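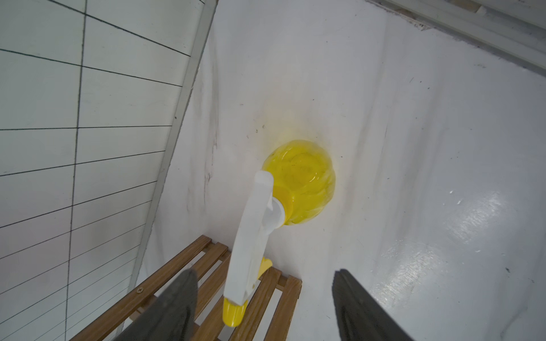

Ghada Ghanem wanted to know whether a heated propagator was really any better than her foam broccoli box on top of the fridge, and whether the Durnach in particular was worth the shelf space. She asked under my post on saving tomato seed and I gave her a two-line answer, which was a bit mean of me given how much I've been going on about the thing at home. So this is the long answer, Ghada, and thank you for the nudge!

First up, I bought it myself from Stunura, the garden place out past the showgrounds, and it cost me $100 in their end of winter sale. I've now had two full sowing seasons out of it. Everything below comes from using it on a bench in an unheated laundry in a cold, frosty town, so if you live somewhere warm and steamy you can probably save your money and go and buy more seed.

What you get is a shallow black base with the heating element sealed inside, a tray with 32 cells that drops into it, a piece of capillary matting, and a clear lid with two sliding vents. The base is 333 mm wide, and I mention that because my bench has a shelf bracket in an annoying spot and I'd measured up for a different brand that turned out to be too wide by a whisker. This one fits. The cord comes out of the short end, so you can push the long side flat against a wall or a window, and whoever thought of that has clearly owned a propagator.

The heat is very gentle. If you put your hand on the base you'll think it isn't working. I rang Stunura on the first night convinced I'd bought a dud, and the bloke on the phone (very patient) told me to leave it alone until morning and then put a finger into the mix. He was right. It takes hours to come up and then it just sits there, day and night, slightly warmer than you'd expect. In my laundry in the last weeks of winter, that was the difference between capsicums in ten days and capsicums never.

I want to talk about the capsicums because they're the reason I bought it. I'd tried for years. Windowsill, hot water cupboard, the fridge top like Ghada, a wheat bag that I reheated whenever I remembered. I'd get a few up, always long and thin, always the variety I cared least about. The first season with the Durnach I had nearly every cell up and I went around telling people in the street. Eggplants were the same. Chillies were a bit slower but they got there, and the tomatoes came up so fast that I now sow them a good fortnight later than I used to, or they outgrow the kitchen before the frosts are done.

Basil is the other one that loves it. I'd stopped bothering with basil from seed and I'll never buy another supermarket pot again.

Now for what it's no good for. Lettuce hates it. I put a row of cos in the end cells in the first year, thinking a bit of warmth couldn't hurt, and got nothing at all. Lettuce seed goes to sleep when it's too warm, and I knew that, and I did it anyway. Spinach, same story. Peas and broad beans don't need it and they take up room. I also wouldn't bother with anything you'd normally sow straight into the ground, because you'll only have to move it, and carrots in particular will sulk and fork.

The lid is good and clear and it's still clear, with no yellowing. It's tall enough that I can leave tomato seedlings under it until they've got their first true leaves. The vents are stiff when it's new. I broke a fingernail on one and then worked a smear of soap along the slide, and they've been fine since then. Keep them shut until you see the first green and then open them right up — I left them closed too long in the first year and lost half a tray of tomatoes to damping off in a weekend. Little white fluff at the soil line, all of them lying down. Very sad.

Watering is where I part ways with the instruction sheet. The sheet tells you to pour 350 ml of water into the base and let the matting do the rest. I found this kept the bottom of the cells soggy while the top dried to a crust, and fine seed like basil sits in the crust. What I do now is wet the mix properly before it goes anywhere near the tray, so it holds together when you squeeze it, then mist the surface with a spray bottle in the morning if it looks pale. The matting gets a small drink every few days. Set the nozzle to a fine mist, by the way. A jet will shift petunia seed into the next cell and you won't know what anything is.

On mixes, I've used three and the one I've settled on is the Hervieu seed raising mix, which is fine and a bit gritty and doesn't have chunks of bark in it. The cheap stuff from the supermarket worked too, after I'd put it through an old kitchen sieve, and if I had more patience I'd still be doing that. Don't use ordinary potting mix. The fertiliser in it is too strong for seedlings and the lumps get in the way.

There's no thermostat, and this is my only real grumble. On a warm spring day with sun on the lid it can get properly hot in there, and the heater just keeps plugging away underneath. I've got mine running through a Drullitz plug-in thermostat with a probe on a wire, which I already had from making yoghurt, and I poke the probe into one of the corner cells. It works a treat, but it's another thing to buy if you haven't got one. Otherwise you just have to be the sort of person who remembers to switch it off at breakfast. I'm not.

The cell tray itself is the weak part. The plastic's thin, and if you pick it up full with one hand it bends in the middle and you'll hear a crack. Mine split along one edge at the end of the first season. I slid an old baking sheet underneath when I needed to carry it, and later bought a spare. You don't have to use their tray though. Any small pots will sit in the base, and this year I've gone over to square tubes for the capsicums, so the roots aren't disturbed until they're ready to go out.

Running cost, since somebody always asks: I couldn't see it on the power bill. I left it on day and night for about six weeks and the bill was a touch lower than the year before, which I put down to us finally fixing the bathroom window.

It's useful outside of seed season as well. I strike cuttings in it in autumn and it's full of rosemary, lavender and a few salvias as I type. The rosemary rooted very quickly with the warmth underneath and cool air on top (vents wide open for this, or the leaves go black). In June it'll get packed away on top of the cupboard for a bit, and then out it comes again for the chillies.

So, Ghada, the broccoli box. If you only grow tomatoes and a bit of basil, and the fridge top is warm and you don't mind carrying everything to a window the minute it sprouts, keep the box. It's free and it works. If you want capsicums and eggplants and you get proper frosts, get the Durnach, or borrow one for a season and see how you go. I'd buy mine again tomorrow, split tray and all, and I'd get the spare tray at the same time.

Stunura had a few left when I went in for potting mix, on the bottom shelf behind the hose fittings. They also had the spare trays, sold singly, and the matting by the roll if you wear yours out.

Posted 11/3/20 in Tools and Gear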